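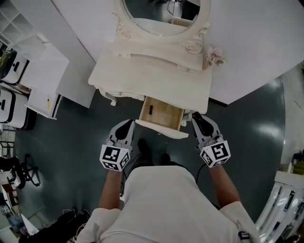 Closell is my set of 165 hand-guided drawer demos, all done with two hand-held grippers, and I'm so pleased it's finally out! Every task is open or close, plus a few where something gets put away. The cream vanity is my favourite – the middle drawer has a scalloped front and one little knob, so you have to line up your grip properly. Keep the marker blocks on your wrists facing up if you add your own.

Hoi-yan Yau checked the labels. Demos 4 and 14 have a colour shift I haven't fixed yet. Last updated September 29, 2020.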